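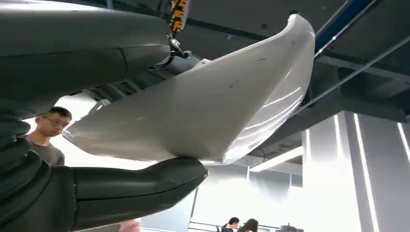
Plastic covers all look fine until you put one under a lamp, a customer told us in July, so why should anyone trust yours? Fair question, and one we ask our own suppliers.

Jarnard checks molded panels and metal tubes at our shop in Vurkdale. We don't promise "perfect parts." A glossy panel can carry scuffs and still fit, and we'd like to see the fit before we believe it. 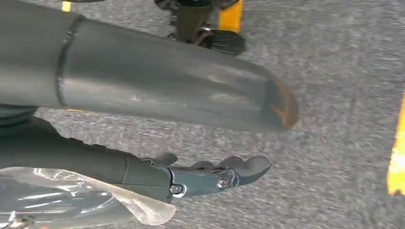
Owner, Jarnard

I started this company after 18 years of reading brochures. Most claimed zero defects. I have yet to meet zero defects. A tube with a rust-colored tint at the rim gets a second look from us, whatever the paperwork says.
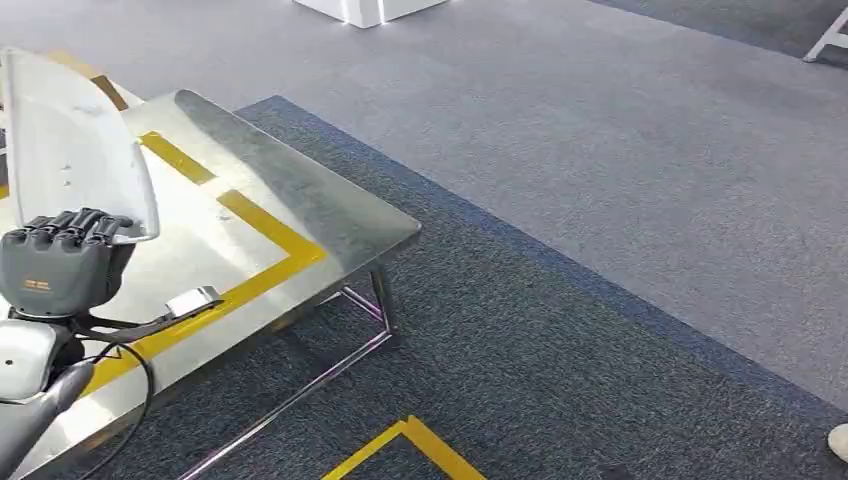 What we won't tell you

That we're the leader in anything. We have 2 benches and a waiting list of 30 days.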